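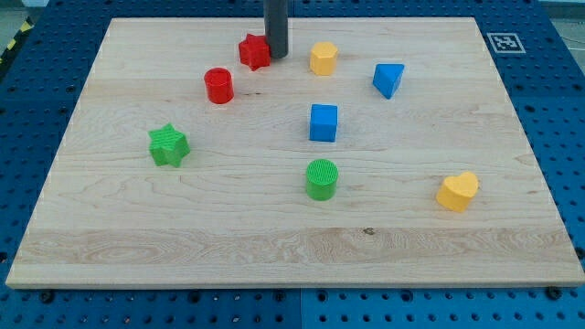
3. Wooden Work Surfaces in Shared Kitchens: Materials, Care, and Records

Shared kitchens depend on work surfaces that many people use and few people own. In a household, the person who cuts on a board usually also washes it, dries it, and decides when it should be sanded or thrown out. In a shared kitchen these tasks are split among users who may never meet, and the condition of the board depends on whatever routine the kitchen has written down. Maple is a common choice for such boards. It is hard, its pores are small, and it can be resurfaced several times. Its pale color also matters for inspection: on a blond board of the kind in Figure 1, where the grain is easy to read, a dark knife line or the start of a stain can be found by eye. The thin, lighter bevel along the front lip in the same figure is a further point of interest. A bevel of this type takes the sharpness off the edge and gives the inspector a narrow band in which early wear can be compared with the main face.

3.1 Setting and sources

The study was carried out in 11 shared kitchens in Riltutham and the neighboring district of Clirano. The kitchens differ in size and in the people they serve. Several are attached to community halls and are rented by the hour to small food businesses. Others prepare daily meals for schools or for older residents, and one is used mainly for evening cooking classes. All of them keep wooden boards in regular use next to plastic ones, and all of them had a written care routine before the study began, although the age and detail of these routines varied widely.

Two kinds of material were collected. The first was the set of cleaning and maintenance logs held by the kitchens themselves, from which 2,932 entries could be read and assigned to a particular board. Entries that named only a room or a shift were left out. The second was a condition survey of 300 boards, carried out by Adhiambo Rashidi using a single form. The form asked for the species of wood where it was known, the direction of the grain, the depth of the deepest cut, any cupping or twist, the state of the edges, and the date of the last oiling if one had been recorded.

The logs were coded by Peninah Simiyu, who had no access to the survey forms until coding was finished. Where an entry could be read in more than one way, it was marked as unclear and kept in a separate file. These entries are discussed in Section 5 and do not enter the comparisons below.

3.2 Movement of the wood

Boards change shape when their two faces gain or lose moisture at different rates. A board that is rinsed on one side and then laid flat on a closed counter will dry from the top only, and over time it may cup. The survey found cupping most often in kitchens where boards were left lying flat after washing. It was less common where boards were stood on edge in a rack with space on both sides. This agrees with long-standing advice from board makers, but the logs add a detail that the advice tends to leave out: in most kitchens the rack was too small for the largest boards, and these were the ones left on the counter.

Large boards therefore call for separate treatment in any written routine. They are heavy, they do not fit standard sinks, and they are often washed in place with a cloth. In two of the kitchens staff had begun turning the largest boards over at the close of each day. The practice was not part of either written routine and appears in the logs only as a short note — "flipped" or "turned" — beside the name of the board. Boards with such notes were in better shape than others of similar size and age. The number of boards concerned is small, and we do not treat the finding as more than a reason for further work.

3.3 Oiling

Every routine in the study called for oiling. Few said how often, and only one said how long the oil should be left before the surplus was wiped away. That routine, drawn up for the Clirano school kitchens, asks for 30 minutes. The others used phrases such as "until absorbed" or "as needed," which new users found hard to apply.

The product used most widely was Myklebust board oil. Some kitchens had moved to Clatent, a thicker blend sold in tubs, and a few kept both. The study was not designed to compare the two, and the kitchens that used Clatent also tended to have newer boards. What can be said is that the choice of product mattered less to users than where it was stored. When oil and cloths were kept in a locked supply room, log entries for oiling were rare even if the routine required them weekly. When the same items were kept on a shelf beside the rack, entries were frequent and came from a wider group of users.

End grain was often missed. Users oiled the broad face and sometimes the underside, but the short ends, where wood takes up water fastest, were mentioned in few entries. Small cracks at the ends were the most common defect recorded on the survey forms for boards that were otherwise sound. A revised log sheet with a separate box for the ends is now being tried in Riltutham.

3.4 Resurfacing and withdrawal

Kitchens differed most in their approach to worn boards. Some sent them out for planing at fixed intervals. Others waited until a user complained. A third group had no clear practice, and boards in these kitchens tended to drift from food preparation to other uses, such as serving bread or holding hot trays, without any entry to mark the change. A board that has been set aside in this way can easily find its way back to the cutting area.

We recommend that withdrawal be recorded with the same care as cleaning. The entry should give the reason, the initials of the person responsible, and the intended new use. A mark burned or stamped into one end of the board is preferable to a paper tag, which seldom survives washing. Where a board is planed and returned to service, its thickness should be measured and written down, so that the next person to assess it knows how much material remains.

3.5 Limits of the records

Logs show what was written, and a blank line may mean either that a task was skipped or that it was done by someone in a hurry. Interviews with kitchen supervisors suggest that both are common. For this reason the comparisons in Section 4 rest mainly on the condition survey, with the logs used to explain differences between kitchens that the survey alone could not account for.

This site uses cookies to remember your reading preferences. Accept | Manage settings

Related items
Drying racks and airflow in small commercial kitchens
Knife wear on maple, beech, and cherry
Writing care routines for shared equipment
Plastic and wooden boards in school meal service

Contact the editorial office | Copyright the authors, 26 September 2019 | Back to top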